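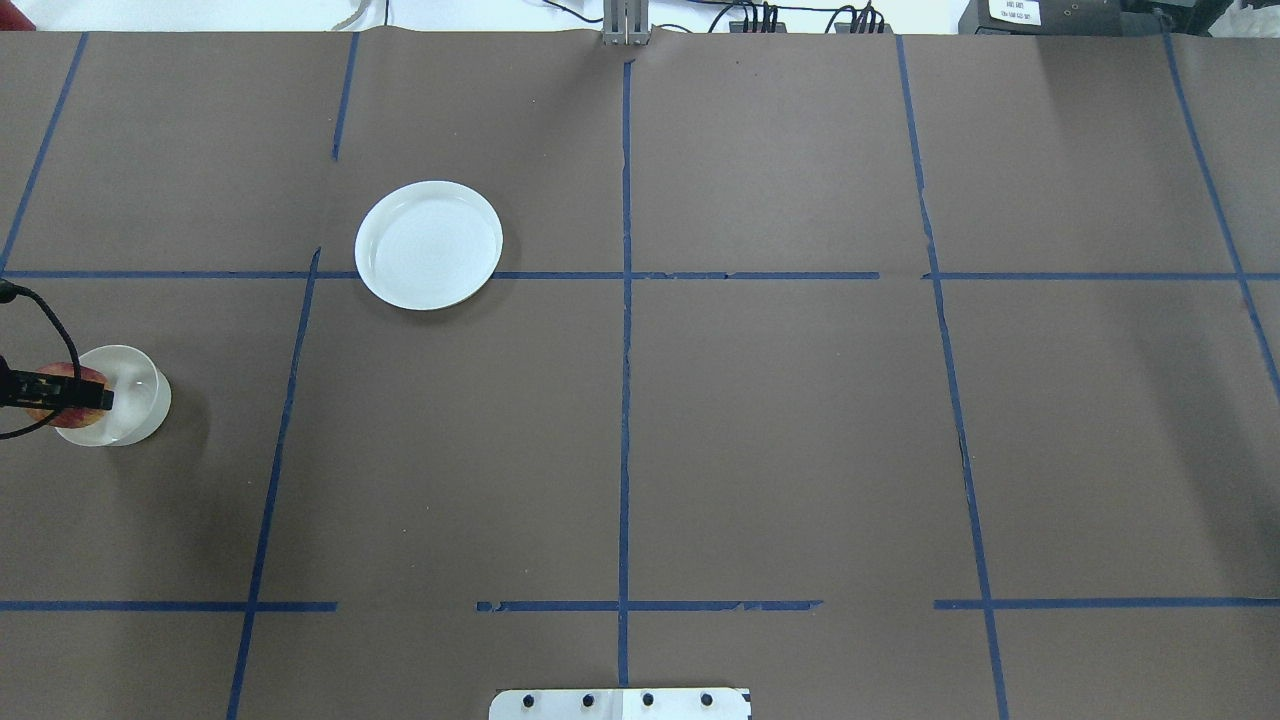 Slide 1 – Winter runway operations at small airports

Good morning, thank you for coming to the early slot. Wait for the doors to close. Say who I am: Joris Willems, airfield operations, Skekska Regional. One runway, 22 staff on the field side, and more snow than any of us asked for.

Ask for a show of hands: who here has driven a plow? Who has landed on a runway somebody else plowed? (Usually a nice split. Use it.)

Slide 2 – What the talk covers

How we measure a runway, how we say what we measured, and how fast that gets to the flight deck. I love this subject, and I will talk too fast. Ask the front row to wave at me.

Questions at any time. The deicing pad is a separate talk and Muvon are giving it after lunch, go to that one too.

Slide 3 – Thirds

A runway gets reported in thirds: touchdown, midpoint, rollout. Each third gets its own condition code from 0 to 6, where 6 is dry. Pilots in the room know this cold, but plenty of city managers don't, so go slowly.

Read the sample out loud: five, five, three. Pause. Ask what the three tells you. Somebody always says "slush at the far end" and they're right often enough, but it could also be wet snow, or a patch the broom missed, and that's why the contaminant type and depth go in the same report!

Slide 4 – The old way

Our old form had one box for the whole runway. We wrote "fair" in it. I wrote "fair" in it, many times, with a frozen pen.

Tell the Le Roux story here if there's time. Short version: the Le Roux charter crew called us after landing, very polite, and asked which part of the runway had been fair. Great question. We had no answer written down anywhere. Skip the part about the coffee.

Slide 5 – The inspection run

Two people in the truck, one drives and one writes. We tried it with one person and the notes were terrible.

Start at the touchdown end. Tower clearance first, read back, beacon on. Stop in each third and measure depth on both sides of the centerline – both sides, the wind at our place piles everything to the north. Then the braking check. Then radio the codes before leaving the runway area.

Mention that we now call the lowest third first on the radio, before the formal report. Pilots told us they like hearing it early. It's a local habit, so check with your own tower before copying it.

Slide 6 – The numbers

3,764 inspection reports in the log, all typed up from paper over one summer. Thank the two summer hires, they know who they are.

800 of those had at least one third coded lower than the other two. Let that sit for a second. On the old form every one of them would have been a single word.

Where did the low third fall? Mostly rollout. The last 1,000 feet is where our plows lift and turn, and the turn leaves a ridge. We had been doing it to ourselves! We changed the turn pattern and moved it out past the threshold.

Slide 7 – Tools

We type the reports on a Zikeck tablet in the truck. It's fine. Gloves are a problem. Keep a paper pad in the door, and a pencil, since ink quits in the cold.

Slide 8 – Pilot reports

My favorite part, so watch the clock. When a crew says braking was worse than our code, we go back out. Even if the last run was ten minutes ago. Even if we're sure. Downgrade first, then go look.

Upgrading takes more care – new measurements in all thirds before the code goes up.

Slide 9 – Try this before next season

Do one practice run in July. Dry runway, real radio calls, real form. People laugh for the first five minutes and then they find out the form doesn't fit the clipboard.

Blank forms are on the table by the door, take a stack. Leave this slide up for questions.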